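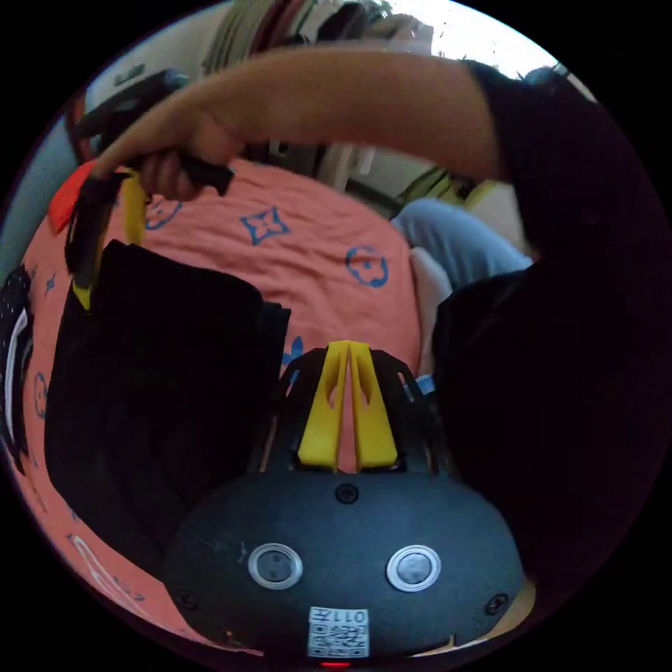

Secção 3 – Dobragem e arrumação de roupa sobre a cama

3.1 Âmbito
Esta secção descreve a dobragem de peças escuras de tecido leve (camisolas, túnicas, lenços grandes) utilizando a cama como superfície de trabalho, e a sua arrumação nos separadores Plenix. Para camisas com colarinho rígido, consultar a secção 4. As medidas indicadas aplicam-se ao separador Plenix 248, com largura útil de 248 mm.

3.2 Preparação da superfície
1. Retirar almofadas, mantas e colcha. Manter apenas o lençol de baixo.
2. Esticar o lençol a partir dos cantos. Rugas pequenas são aceitáveis; pregas altas deslocam as bainhas durante a dobragem.
3. Reservar a cabeceira para as peças já dobradas. A zona de trabalho fica na metade inferior e deve ter, no mínimo, 700 mm livres em cada direção.
4. Verificar as mãos e os punhos. Cremes e pó de talco deixam marcas visíveis em tecido preto.

NOTA – Um lençol de cor clara ou viva facilita a leitura do contorno das peças pretas. Em lençóis estampados, um motivo do padrão pode servir de referência para alinhar a primeira dobra.

CUIDADO – Não dobrar peças húmidas. Deixar repousar a roupa acabada de passar até arrefecer por completo.

3.3 Dobragem de uma peça lisa
1. Pousar a peça com a frente para baixo e a gola virada para a cabeceira.
2. Alisar do centro para fora, com a mão aberta.
3. Dobrar o terço esquerdo sobre o centro. Recolher a manga, se existir, paralelamente à lateral.
4. Repetir com o terço direito. A largura obtida não deve exceder 248 mm.
5. Segurar a bainha inferior em dois pontos próximos das extremidades, levantá-la e levá-la até ao meio do comprimento.
6. Dobrar novamente até à gola. Pressionar sem arrastar.
7. Virar o conjunto e confirmar que a aresta superior está direita. Se apresentar desvio, abrir apenas a última dobra e repetir o passo 6.

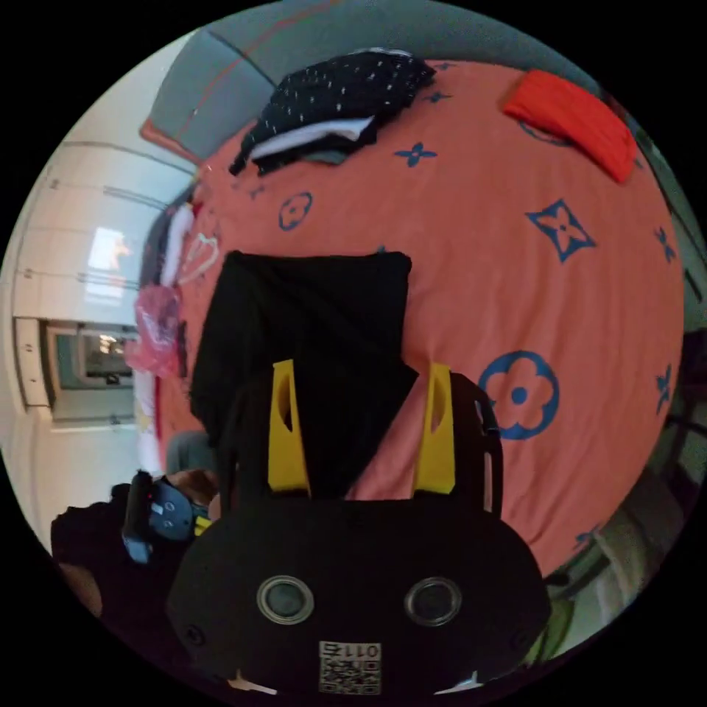
Fig. 3-2. Tecido preto preso junto à margem, sobre lençol estampado; à cabeceira, peça preta às bolinhas brancas já dobrada.

NOTA – Ao levantar uma peça por um único ponto, o peso do tecido forma um bico e desfaz o alinhamento. Em malhas finas, usar sempre dois pontos de preensão.

3.4 Peças com padrão
As peças às bolinhas ou às riscas dobram-se pelo mesmo procedimento, com uma verificação adicional entre os passos 4 e 5: as filas do padrão devem correr paralelas à lateral dobrada. Um desvio visível nesta fase aumenta nas dobras seguintes.

Não intercalar peças lisas e peças com padrão na mesma pilha. Na revisão de setembro, Dilruba Marikar propôs a ordem seguinte, agora adotada em todos os conjuntos:
– fundo: peças lisas, mais pesadas;
– meio: peças lisas, leves;
– separador;
– topo: peças com padrão.

3.5 Transferência para o separador
1. Colocar o separador Plenix aberto ao lado da pilha, nunca sobre ela.
2. Introduzir uma mão sob a peça inferior e apoiar a outra no topo.
3. Deslocar a pilha de uma só vez. Pilhas mais altas do que a aba lateral transferem-se em duas partes.
4. Fechar a aba e colar a etiqueta (ref. 906) no lado da abertura.

CUIDADO – Não comprimir a pilha para fechar a aba. A pressão marca vincos permanentes em viscose e em misturas com elastano.

3.6 Anomalias frequentes
Pilha inclinada: golas todas do mesmo lado. Alternar a orientação peça a peça.
Bainha saliente: terços desiguais no passo 3. Desdobrar e reiniciar.
Cotão sobre tecido preto: passar o rolo antes da primeira dobra e repetir apenas na face visível.
Aba que não fecha – ver 3.5, passo 3.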